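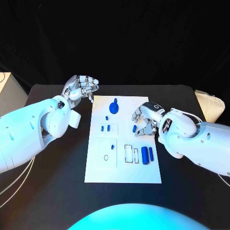

Capítulo 3
Ensinar pelo gesto: demonstração cinestésica e teleoperação

Objetivos do capítulo

Concluída a leitura, o estudante deverá ser capaz de distinguir a demonstração cinestésica da demonstração por controlo remoto, de identificar as grandezas a registar em cada uma delas e de preparar um posto de demonstração para uma tarefa de manipulação com duas mãos.

3.1 Do programa à demonstração

Nos capítulos anteriores, o movimento do manipulador foi tratado como resultado de um programa escrito: uma sequência de poses, velocidades e condições de paragem definidas por um operador que conhece o sistema de coordenadas e a geometria das peças. Este procedimento continua a ser adequado quando as peças chegam sempre à mesma posição. Perde eficácia quando a tarefa depende do contacto, como sucede ao agarrar um pino pequeno, reorientá-lo entre os dedos e introduzi-lo num orifício com pouca folga.

Uma pessoa executa essa operação sem dificuldade e, em regra, não consegue descrevê-la com o pormenor que um programa exige. A programação por demonstração parte desta constatação. O operador mostra a tarefa, o sistema regista-a e um modelo é ajustado aos registos. Designa-se por demonstração o registo completo de uma execução, desde a pose inicial até à pose de repouso, incluindo as hesitações e as correções.

3.2 Duas formas de mostrar

Na demonstração cinestésica, o operador segura o braço e conduz-o pela trajetória pretendida, com os motores em compensação de gravidade. O método é intuitivo e dispensa equipamento adicional. Tem, contudo, duas limitações: o corpo do operador tapa com frequência as câmaras, e uma mão articulada com vários dedos dificilmente se deixa guiar por fora, sobretudo quando há outra a conduzir em simultâneo.

Na teleoperação, o operador mantém-se afastado da mesa e os seus movimentos são transmitidos aos braços por luvas, comandos manuais ou um par de braços de comando. As imagens registadas mostram então apenas aquilo que o robô terá diante de si quando trabalhar sozinho. Em contrapartida, perde-se grande parte da sensação de contacto, e o operador tem de aprender a julgar a força pela imagem.

3.3 A tarefa de referência

Ao longo deste capítulo recorre-se a uma única tarefa, desenvolvida no laboratório de Albridge por Guðlaug Kvaran e Baldur Lund. Dois braços com mãos humanoides trabalham sobre uma placa branca, pousada numa mesa cinzenta-escura, onde se encontram pinos, cilindros e um botão de cor azul. Na fase de aproximação, a mão direita paira sobre um dos pinos, com os dedos ligeiramente afastados, enquanto a esquerda se mantém erguida e semifechada. O fundo é uma cortina preta, contra a qual o branco dos braços se destaca com nitidez.

A posição da mão que não atua merece atenção. Os operadores principiantes tendem a esquecê-la, e o modelo aprende também esse esquecimento. No protocolo Donska, adotado neste manual, a mão inativa regressa a uma pose de espera definida antes de a outra iniciar a descida.

3.4 Qualidade dos registos

Na primeira série de ensaios, Heiðrún Frandsen recolheu 17 demonstrações do mesmo movimento de preensão. Três foram rejeitadas por terem começado fora da pose inicial e duas por perda de sincronismo entre as câmaras e os codificadores das articulações. As restantes foram conservadas, mesmo quando o operador precisou de uma segunda tentativa para segurar o pino, desde que a correção estivesse registada por inteiro.

Os critérios de rejeição devem ser fixados por escrito antes da recolha. O Quadro 3.1 apresenta os critérios usados em Albridge, e a secção 3.5 trata da calibração das luvas de comando.

Termos a reter: demonstração; compensação de gravidade; teleoperação; pose de espera; sincronismo.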